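Open Day at Holon, Tranitby

The lab opened its doors at 10 in the morning and I got there just after. Most people went for the coffee. I went for the talk on what broke in May.

Holon trains its pickers in simulation first, and Ximena Esquivel showed us the bad batch. A software update had changed the grip limit, and the arm kept squeezing after contact. Of 3,000 simulated picks, 295 ended with the force limit exceeded. The same setting then went onto the real cell, where it cracked a finger mount – the guard was closed and no one was hurt.

She ran the artichoke task on the big screen with the old limit put back.

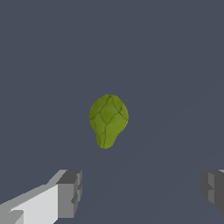

Nayeli Montes asked why the real cell had no force limit of its own, separate from the software. It has one now, Esquivel said, fitted in June. The tour moved on to the Vemlow line after that.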